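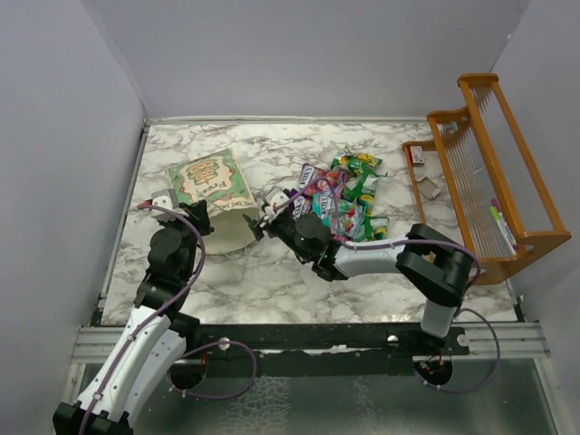
The paper bag should be the default again, and it should be the default for small things most of all. I have thought so for a good while and have finally had enough arguments at the checkout in Vostside to write it down.

The case usually made for paper is about trash and oceans. I will leave that to people who know the numbers. My case is about packing. A paper bag with a flat bottom stands up by itself. A thin plastic bag does not. That one difference decides how the things inside travel, how they come out at the other end, and whether one person can fill the bag without help.

Take snack packets, the single-serving kind that go into lunches, car trips and classroom parties. They are awkward to pack. They are light, slippery and full of air, and they have no flat side to rest on. Pile eight of them on a counter and the pile starts to slide. Put the same eight in a plastic bag and they slide inside it, and when you set the bag down it goes over and a few of them leave. In a paper bag they have walls to lean on. They settle where they are dropped and stay there until somebody wants one.

I packed snack bags for a swim club for three seasons. A home meet in February meant 63 bags, filled on a folding table in the hallway before the first warm-up. The club tried plastic one year to save money. With the plastic we needed two people to a bag, one to hold the mouth open and one to drop things in. With paper, one person could stand a dozen bags in a line and walk down it. We went back to paper the next season and I did not hear a complaint, except about the price.

The price is a fair complaint. Paper costs more per bag, and a printed one costs more again. The party store on our side of town sells Bruststead bags in packs, plain white or printed, and the printed ones are close to double. I buy the printed ones anyway for anything that will be handed to a person. A decorated bag says that the contents belong together and were meant for someone. The same packets in a grocery sack look like leftovers. If the bag is only going to the car, buy plain.

Now the objections. Paper tears. It does, mostly at the handles and mostly when it has been overfilled with cans. Snack packets weigh next to nothing, so for this use the objection hardly applies. Paper also fails when it gets wet, and there I have no answer except to keep it off the grass. For a picnic I put the bags in a plastic crate and take the crate.

Another objection is that a paper bag will not stay put while you fill it. An empty one is light, and it scoots away when you push something into it. This is true, and it is a matter of technique. Keep one hand on the bag, low down near the bottom corner, and use the other to put things in. Most people grab the top edge, which folds the mouth shut just when they need it open and puts a crease in the front. Low on the side is better. The bag stays square and the opening stays clear.

It also helps to tip your thinking a little about which way the bag faces. I keep the opening toward the hand that is doing the filling, with the pile of packets close by on that same side. Then the hand makes a short trip. I have watched people put the pile behind the bag and reach over it every time, and sooner or later a sleeve takes the bag down.

The order of packing matters less than people claim. There is a school of thought that says you sort everything by flavor first and then fill. For a large number of bags I agree. For one bag it is a waste of a table. Take what is on top, put it in, take the next. The one rule I keep is that anything heavy goes in before anything that can be crushed. With nothing but snack packets even that rule can rest.

I would also argue against stuffing. Packets hold a lot of air and it is tempting to squeeze one more in by pressing down on the rest. What you get is a bag of crumbs, and a popped seam if you are unlucky. Leave enough empty bag at the top to fold over twice. A bag that folds shut can be carried by the fold, stacked on a shelf with its neighbors, and written on. One that is packed to the rim can't be closed, and an open bag of snacks does not last long in a house with children in it.

As for the surface, use a smooth one. A kitchen counter or a wipeable tabletop is fine. The tablecloth has to come off, because the bag drags it. I have packed on a picnic table with gaps between the boards and lost small packets through them, and I don't recommend it. Good light is worth having as well. Clear more space than you think you need before you start. Most of the trouble I have had while packing came from a coffee cup that should have been in the sink.

There is a store in Grendlow that has gone back to paper for everything under a certain size. They ask at the register whether you want it standing or lying down, meaning do you want the tall bag or the flat one. I thought it was a silly question the first time. By the second visit I had an answer ready. Tall for packets, flat for cards and magazines. The cashiers pack quickly, and I have yet to get home and find something broken.

Reuse is where I part ways with some of the other paper people. They will tell you to fold the bag and use it ten times. A party bag is good for two trips in my experience. After that the bottom corners go soft and it no longer stands, and a paper bag that does not stand has lost the only advantage I have been defending. Ours go under the sink for a while to hold onion skins and carrot tops, and then they go out with the recycling.

If stores want to keep a plastic bag for wet fish and frozen peas, I have no quarrel with that. For dry goods, and for anything small and slippery that comes in a shiny wrapper, hand me the paper one. I will pay the extra and hold the corner myself.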